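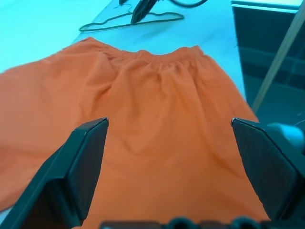 Neues von der Kleiderbügelzelle

Liebe Kolleginnen und Kollegen, liebe Freunde von Vulden,

seit dem letzten Rundbrief haben mich erstaunlich viele von euch gefragt, wie es eigentlich unserer zweiarmigen Zelle geht, und weil ich auf dem Flur immer nur die halbe Geschichte losgeworden bin (meistens mit einem Teller Plätzchen in der Hand), kommt sie jetzt einmal am Stück. Die kurze Fassung: Sie läuft wieder, und Mulugeta Feyisa hat sich seinen Urlaub redlich verdient!

Wer noch nie bei uns hinten in der Werkstatt Hovance war: Die beiden Arme sollen Kleidung und Drahtbügel zusammenbringen, also genau das, was die meisten von uns morgens im Halbschlaf erledigen. Angefangen haben wir mit Hemden, inzwischen sind die kurzen Hosen mit Gummibund dran, und die haben es in sich. So ein gekräuselter Bund sieht für die Handgelenkkamera nach jedem Hinlegen ein bisschen anders aus, die Falten wandern, und der Bügel darf beim Heranführen nirgends einhaken.

Anfang Dezember fing es dann an, dass der linke Greifer seine Stellen zwar sauber anfuhr, aber immer ein Stückchen daneben zufasste. Zuerst hatten wir natürlich die Software im Verdacht, das geht ja immer am schnellsten. Yamila Garrido hat einen ganzen Nachmittag lang Protokolle gelesen und nichts gefunden, was ihr missfallen hätte. Mulugeta hat schließlich einfach einmal am Kameragehäuse gewackelt, ganz vorsichtig mit zwei Fingern, und siehe da, es gab nach. Eine Schraube am Halter hatte sich gelöst, und das Kabel, das hinten herausführt, zog bei jeder Drehung des Handgelenks ein wenig daran.
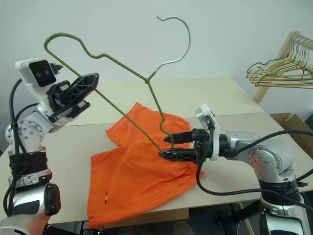
Also haben wir die Gelegenheit genutzt und beide Arme gründlich durchgesehen. Die Kabel haben jetzt mehr Luft in den Bögen, vor allem am rechten Arm, wo sie über das Gelenk laufen und vorher in der Endlage stramm standen. Die Kamerahalter sind neu verschraubt und mit einem Strich Sicherungslack markiert, damit man beim Vorbeigehen sieht, ob sich etwas bewegt hat. Die Greiferfinger mit den Rippen haben wir abgenommen, gereinigt und auf Risse geprüft. Ein Paar ging in die Restekiste, das Ersatzpaar kam von Galang und saß auf Anhieb, worüber ich mich mehr gefreut habe, als ich hier zugeben möchte.

Danach die Kalibrierung, und die ist nun einmal Geduldssache. Für jede Handgelenkkamera fährt der Arm 22 Stellungen an, man wartet, man schaut, man trinkt Tee. Mit Auf- und Abbau der Tafel dauert das bis zu 210 Minuten, und wer zwischendurch an den Tisch stößt, darf von vorn beginnen (ich nenne keine Namen, aber ich war es selbst).

Mahnaz Nouri hat aus all dem eine kleine Routine gemacht, die nun neben dem Schaltschrank hängt. Vor dem ersten Lauf des Tages bitte die Halter von Hand prüfen, die Kabelbögen einmal langsam mitfahren lassen und die Finger leer öffnen und schließen. Nach jeweils 30 Betriebsstunden kommt die Kontrolle der Schrauben mit dem Drehmomentschlüssel dazu. Der liegt in der oberen Schublade und soll dort bitte auch wieder hin!

Noch eine Bitte von Yeshi Birhane: Stark verbogene Bügel gehören nicht zurück auf den Ständer, auch wenn man sie mit etwas gutem Willen wieder geradebiegen könnte. Sie sammelt sie für die Versuche in Biletdale, wo man sich über krumme Exemplare freut.

Wer in die Bedienung hineinschnuppern möchte, meldet sich am besten direkt bei Mulugeta, sobald er wieder da ist. Im neuen Jahr nehmen wir uns die langen Hosen vor, und davon erzähle ich dann im nächsten Brief.

Herzliche Grüße aus der Werkstatt
Nahom Degefa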